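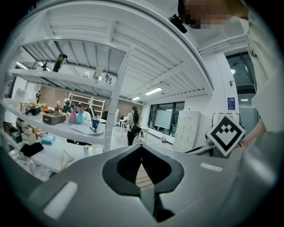

Print this page
E-mail this page

Clilovley publishes its upkeep routine for hand-held grippers

22/07/2020 – Clilovley, which builds and services hand-held gripper tools for teaching robot arms, today released the full setup and care routine it uses on its own equipment. The routine covers one unit, the gripper in daily use at the company's Lendside workshop, and takes an operator from unpacking the tool to putting it back in service after a repair.

The document is free to download and may be copied by any shop that runs a similar tool. It was written by Harish Kamath, who looks after the Lendside gripper, and checked by Hendrik Claeys of Kultby, the firm that supplies replacement shells and mounts.

The gripper is carried by a person, who uses it to pick up and move everyday items while a camera on the tool records the work. The recordings are later used to train a robot arm fitted with the same kind of gripper. If the camera has moved in its mount, or a marker has started to lift at one corner, the recordings from that day may be of no use.

"Most of our lost days came down to small things," said Kamath. "A loose screw under the shell, a marker put back on a little crooked. We were fixing them from memory and each of us fixed them a different way. So I wrote down what I do."

Setting up

The routine starts with the camera. The operator wipes the lens with a dry cloth, seats the camera in its mount and tightens the two side screws by hand, then gives each a quarter turn with the short driver. A test picture is taken and laid over a reference picture kept with the tool. The curved gray shell should fill the bottom of both, with the teardrop-shaped opening near the middle. If the edge of the opening does not line up, the mount is loosened and the step is done again.

Next come the markers. The gripper carries square black-and-white markers that software uses to work out position. The marker at the right of the shell appears in the camera view as a diamond, and the routine asks that its whole pattern be readable before any recording begins. A marker with a scratch through the pattern is replaced. Ink repairs are not allowed.

The white pads on the shell are wiped at the same time. Kamath's notes say to use a damp cloth and no solvent.

The last step is a practice run at the shelves. The operator reaches toward each level of the shelving with the tool, top to bottom, and plays the recording back. The Lendside workshop keeps spray bottles, boxes, cups and glassware on its shelves for this kind of work, and clear items such as a beaker or a small glass are useful for checking whether the lens is clean. The large windows in the room can also wash out a marker on bright days, and the routine gives a setting for this.

Daily and longer checks

The daily check takes 10 minutes and is done before the first recording. It covers the lens, the mount, the markers and the free movement of the fingers. The operator signs a card kept in the tool's case.

A longer check is due every 2000 open-and-close cycles. The shell comes off, dust is brushed out and the finger linkage is greased with a small amount of light grease – too much will carry dust into the joint. The cable is bent gently along its length while the picture is watched on a monitor. If the picture drops out, the cable is changed whether or not damage can be found.

Repairs

The part of the routine that changed most during writing was the section on shells. Lendside had been gluing cracked shells, and Claeys asked that this be stopped.

"A glued shell holds, but it does not hold its shape," said Claeys. "The camera mount sits on that shell. If the shell is off, your camera is off, and the marker too."

Cracked shells are now replaced. After the new shell is fitted, the operator repeats the whole setup, including the reference picture, and the old reference picture is deleted. The tool stays out of service until a second person has compared the two most recent test pictures and signed the card.

Between May and the date of this release, the Lendside gripper logged 382 recording sessions under the draft routine. Two were thrown out, both for a marker that had come loose at the corner. Clilovley has since changed the adhesive and added a press time of about a minute to the marker step.

Parts and availability

The routine lists part numbers for the shell, camera mount, side screws, cable and marker set. Shells and mounts are stocked by Kultby. Markers can be printed in-house on matte stock using the sheet at the back of the document. Glossy stock should not be used.

Printed copies are available on request from the Lendside service desk. Owners of earlier Clilovley grippers should check the shell number before ordering, as mounts for the first version do not fit the current one. A separate sheet for the first version is being prepared and will be posted in the same place.

Questions about the routine, and corrections to it, may be sent to Harish Kamath at the service desk.

Print this page
E-mail this page

Related items
Changing the finger linkage: revised parts sheet
Kultby to stock replacement shells for Clilovley grippers
Lendside service desk: new opening hours
Marker sheets for matte stock, updated

Search news
Enter keyword
All years
Go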